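4. Working at the Board: Rules for Two-Arm Insertion Tasks

This section covers work at the black table with the two-arm unit and the Mivitz insertion board. Read section 3 (Power and Stops) first. If you have not been signed off on section 3, you may watch a session but may not run one.

The rules apply to both rooms at the Tisgate site. Where the Chaiyaporn room has its own posted rule, follow the stricter one.

4.1 Who must be present

Every session needs 2 people: an operator at the console and a spotter at the table. The spotter holds the stop button and does nothing else while the arms are powered. The spotter does not take notes, answer the phone, or hand parts to the operator.

The two may trade places between runs. To trade, stop the arms, pass the button from hand to hand, and say out loud who now has it.

NOTE: A person who is learning the job does not count as the spotter until Alois Eder has signed their card.

4.2 Before power is on

1. Check that the stop button works. Press it, confirm that the console shows STOPPED, then reset it.

2. Look along both arms for open covers and loose cables. If a cover is open, write down which arm and where. Do not push wires back in by hand with the power on. The cell lead decides if the arm may be used.

3. Lay any cable on the table so it runs outside the area the arms sweep. A cable must not pass under the board or over it.

4. Wipe the tabletop with a dry cloth. Do not use spray. It leaves a shine on the black surface, and the head camera picks it up.

5. Pull the backdrop across so that it covers the full width behind the table. Folds are fine. Gaps are not.

6. Take off rings, watches, and lanyards. Tie back long hair. Roll sleeves above the elbow or button them at the wrist.

CAUTION: Gloves are not allowed inside the line while the arms are powered. The finger joints can catch cloth and pull it in.

4.3 Setting the board

1. Place the board flat on the table with the plain strip toward the robot body.

2. Press down on each corner in turn. If the board rocks, lift it and look for a part or a crumb of tape underneath.

3. Set out the blue parts according to the task card. Parts may start standing or lying down, but the card must say which.

4. Run a fingertip around each slot and hole. Remove any burr with the plastic scraper. Never use a knife on the board.

5. Step back behind the yellow line. The line is 800 mm from the table edge. The spotter says "clear" and the operator repeats it.

NOTE: Do not use a part with a chipped end, even if it still fits. Put it in the red tray and take a spare from the Mukmont cabinet.

4.4 Running with both hands over the board

Most trouble at this table comes from the hand that is not doing the work. An operator watches the active hand reach for a part and loses track of the other one, which may be over the back corner of the board with its fingers spread. Treat both hands as moving at all times.

Name the active hand before each move. The other hand should wait open, raised above the board, and well to its own side. The waiting thumb often hangs lower than the fingers, so judge the clearance from the thumb. 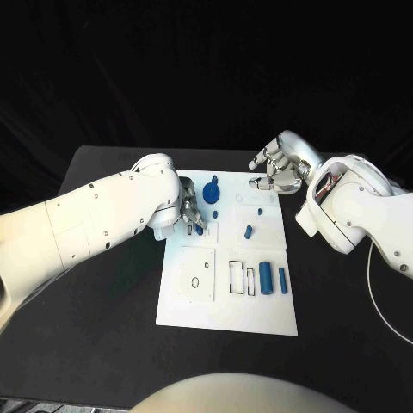 4.5 Steps for one run

1. Bring both arms to the ready position at slow speed.

2. Say which hand is active. The spotter answers with the same word, "left" or "right."

3. Lower the active hand beside the part, with the fingertips close but not touching. Hold there until the spotter says "go."

4. Close the fingers slowly. If the part tips or slides, open the hand, raise it, and start again from step 3. Do not chase a moving part across the board.

5. Lift straight up before moving sideways. Clear the tallest part on the board, which on most cards is the knob.

6. Line up the part over its opening and lower it. If it does not go in, raise it and line it up again. You get 2 tries. After the second, put the part down on the board and mark the run as failed.

7. Open the hand fully before you raise it. A half-open hand will lift the part back out.

CAUTION: Do not raise the force limit to get a part in. A part that needs more force is in the wrong opening or is at an angle. Forcing it will crack the raised plates and can bend a finger link.

4.6 When to stop

The spotter presses the stop at once, without asking, if:

- any person crosses the yellow line
- the two hands come closer together than the width of one palm
- a cable moves with an arm or gets pulled tight
- an arm makes a new sound
- a part leaves the board

The operator may not argue with a stop during the run. Talk about it afterward and write down what both people saw.

4.7 Reaching in

To pick up a dropped part or straighten the board:

1. Press the stop.

2. Wait until both arms are fully still and the console shows STOPPED.

3. The spotter keeps the button. The operator reaches in from the front corner, never between the two arms.

4. Take one thing at a time. Keep your head and shoulders out from under the wrists.

5. Go back behind the line before the stop is reset.

WARNING: A stopped arm still holds its load and can sag when the brakes are released. Never rest a hand on the table under a raised wrist, even for a moment.

4.8 End of session

1. Open both hands and move the arms to the park position.

2. Power off at the console, then at the wall.

3. Return the blue parts to their case and check them against the list inside the lid.

4. Fill in the log: names, task card, runs, failed runs, stops, and any open cover or loose cable found in 4.2. Write "none" where there is nothing to report. Blank boxes will be sent back.

5. Hang the stop button on its hook. The next crew starts again from 4.2, even if they come in right behind you.

Logs stay in the binder by the door for 2 months and then go to the site office. Section 5 covers changing a fingertip.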